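The Road to Tanoli
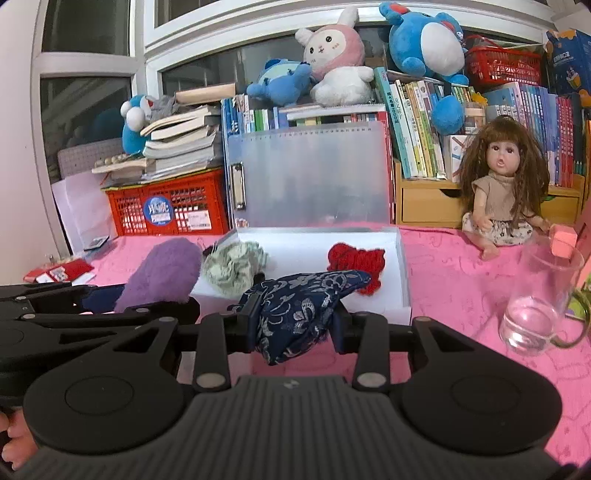 The bus would get them to the square by noon if the driver kept his temper, Noreen Bukhari told the people in the back seats, and she didn't want any singing before the bridge.

They were on day 5 of the Solent Party's march to the coast, though most of it was being done on wheels. The leader rode ahead in an open truck. He had promised the papers 2000 supporters at every stop. At Fendidier there had been fewer, and it had rained, and the speech about water rates went on until the sound truck lost power.

Noreen had the next speech on her knees. She had written it on 12th February, before the split, and it still thanked two men who were now running against them. She crossed out their names and read the page again. The part about the hospital was good. She left it alone.

Her phone rang. It was the office.

"He wants to drop Tanoli," the voice said. "Go straight on to Cletitis. The vote's in June and he says Tanoli is lost."

"There are people standing in the square already."

"How many?"

"I don't know. They came when we asked them."

The line went quiet, then cut off. Up ahead the open truck passed the Tanoli turn without slowing.

The driver looked at her in the mirror. He had nearly 6 seconds before he would have to choose a lane.

"Take the turn," Noreen said.

He took it. She found a pen that worked, crossed out the leader's name at the top of the page, and began to practice the first line under her breath.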